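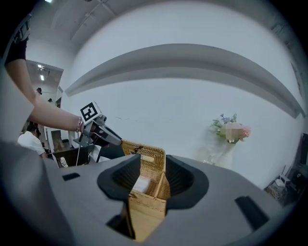

My project looked at pondweed in the old canal at Trandham, and whether clearing it by hand does the snails any good. I went out on Sunday 28 Jan 2024 with Gladys Yupanqui and we raked 2 plots (freezing!). Everything we pulled out needed somewhere to drain, and a woven wicker basket like this tan one lets the water run straight through.

We left 300 snails in the cleared plot and went back in March.
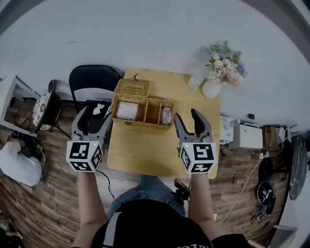
Did clearing the weed help the snails? Only a bit, as up to 40 had moved back under the weed by then.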